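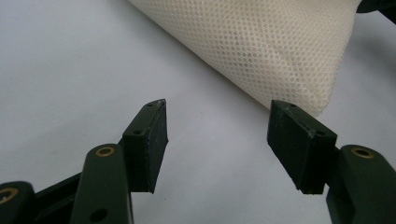

Netzstoff (auch Maschenware mit Lochbild, in Wovorberg schlicht „das Löchrige“) ist ein textiles Flächengebilde, dessen Öffnungen als Merkmal gelten und nicht als Schaden. Gebräuchlich sind Weiß, Grau und jenes Cremeweiß, das auf heller Unterlage gerade noch auffällt und im Handel unter wechselnden, stets vornehmeren Namen geführt wird.

Aufbau

Feine Netze haben rautenförmige, gröbere annähernd sechseckige Öffnungen. Beide Arten können an einem Stück vorkommen.

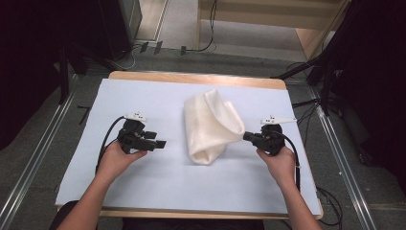 Abstandsgewirke besteht aus zwei Decklagen, die durch Fäden auf Distanz gehalten werden. Es federt nach Druck zurück und widersetzt sich deshalb dem Falten. Die Weberei Jõgi gab ihrem Modell Skonidham ein Faltschema in 7 Schritten bei; die zweite Auflage kam mit 2 aus, von denen der letzte „hinlegen“ lautete.

Handhabung

Kleine Beutel und strumpfartige Formen werden an der Spitze gefasst und glatt gezogen.

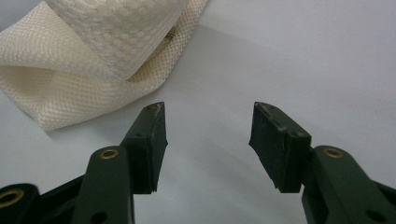
Lose abgelegt, rollt sich dickere Ware gern zu einer Röhre, über deren richtige Seite sich streiten lässt. Wilson Restrepo unterscheidet im „Nukmonter Wäschebuch“ 23 Arten des Knitterns und rät bei 46 Prozent der Fälle zum Wegsehen.
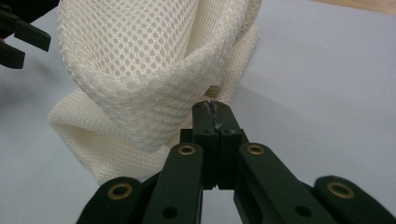
Cremeweißer Netzstoff mit Wabenstruktur, zerknüllt

Pflege

Schonwaschgang, liegend trocknen. Bügeln drückt die Struktur platt und wird dennoch regelmäßig versucht.

Siehe auch: Tüll, Gardine, Einkaufsnetz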